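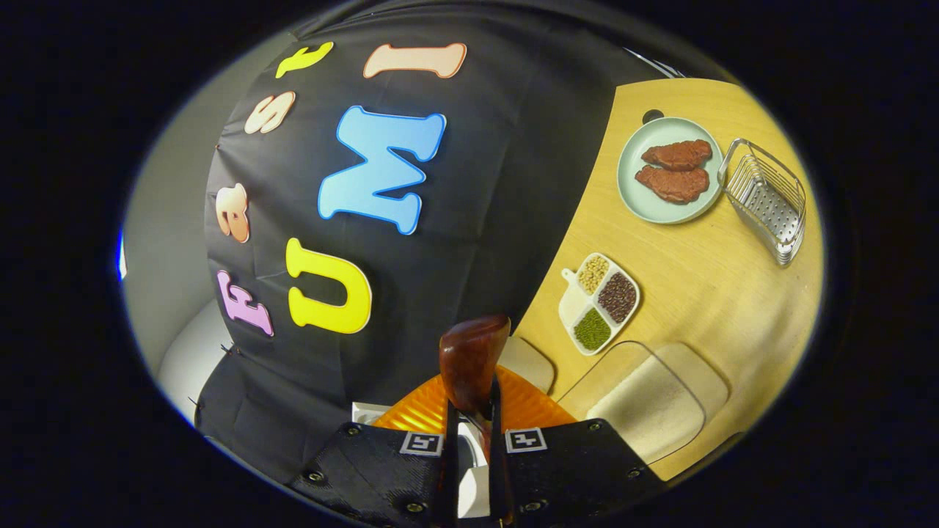

Has the Greston city council kept its promise to publish its meetings with lobbyists?

Only in part: the public register lists 968 meetings, while the council's own calendars for the same period show 2,306 with outside groups.

RUDDOCK CIVIC WATCH QUESTIONS GRESTON'S "OPEN DOOR" CLAIMS

Group says register leaves out more than it shows, asks council to hold off on declaring success

GRESTON, August. Ruddock Civic Watch today asked the Greston city council to stop describing its Open Door register as complete until the missing entries are explained. The council majority ran on a pledge to list every meeting between elected officials and people paid to influence them. It has since told voters, in two newsletters and on the front page of the city website, that the pledge has been met.

We would like to believe it. We supported the register when it was proposed and spoke for it at the public hearing. But a list with this many holes in it is hard to call a kept promise.

Our members compared the register with the calendars the city released after a records request. We left out ribbon cuttings, school visits and anything marked as a social event. That left 2,306 meetings with businesses, trade groups and consultants. The register has 968. The city's reply was that many of the others were "informal." The ordinance does not use that word, and we have asked where the exception comes from. So far we have been told that the question is being looked at.

The entries that do appear are often not much help. Up to 400 of them give the topic as "general" or "city matters." A resident who wants to know what was said about parking rates, the bus contract or the river lots will learn that somebody came in and something was discussed.

The Fandberg rezoning is the case we hear about most. Fandberg's application to build on the river lots was on the council agenda all spring. The calendars show its representatives at city hall many times during those months. The register shows them there once, under "introductions." There may be a simple reason for the gap. We make no claim that anyone broke the law, and Fandberg is entitled to ask for meetings like anyone else. What we doubt is that a company well into a rezoning fight was still introducing itself.

We are just as doubtful about the cure now on offer. The council plans to move the register to a new system sold by Plamus, and the announcement says the software will "restore trust." Software can only show what people type into it. The present system already has a box for the topic and a box for the date, and neither was hard to fill in. The announcement does not say who will check the entries, how late an entry can be, or what happens to an official who skips one. We asked for the Plamus contract and received the cover page.

Some of the council members who now defend the register were sharp critics of the last administration for keeping its calendars private. They were right at the time. We would have expected them to be harder on themselves, and we notice that the word "every," which was on the yard signs, has become "key" in this summer's newsletter. Voters were not told about the change.

Ruddock Civic Watch is asking the council to:

Add the missing meetings, or say which ones it believes fall outside the ordinance.
Replace "general" and "city matters" with the subject that was discussed.
Release the full Plamus contract before the vote to approve it.
Put the word "every" back.

The council has said it will respond "in due course." We got the same answer in the spring.
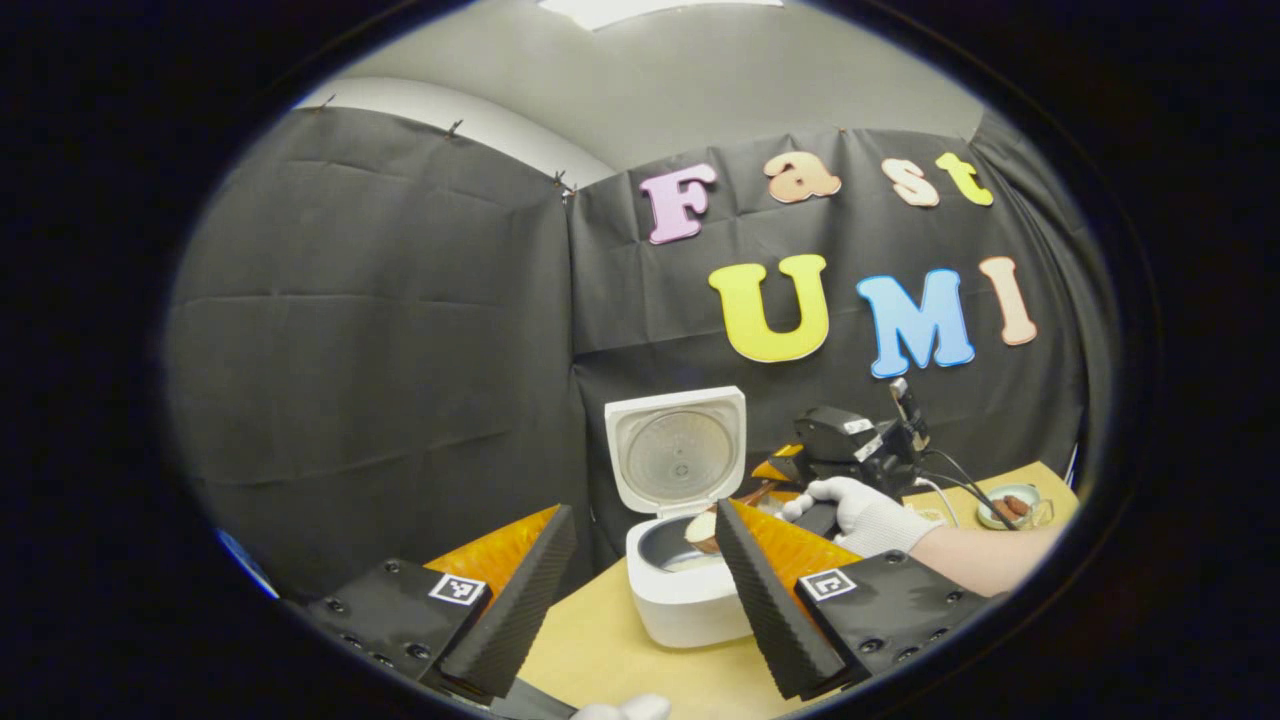 Foam letters on a black cloth backdrop.

Our comparison, with the register entries and calendar pages side by side, can be read at the Ruddock Civic Watch office during open hours. The city was given a copy before this release went out and has not disputed the totals.

About Ruddock Civic Watch

Ruddock Civic Watch is a membership group that follows public records, contracts and campaign promises in Greston. It does not endorse candidates and takes no money from parties or from companies doing business with the city.

Media contact: Press desk, Ruddock Civic Watch, Greston. Calls are returned until 6 p.m.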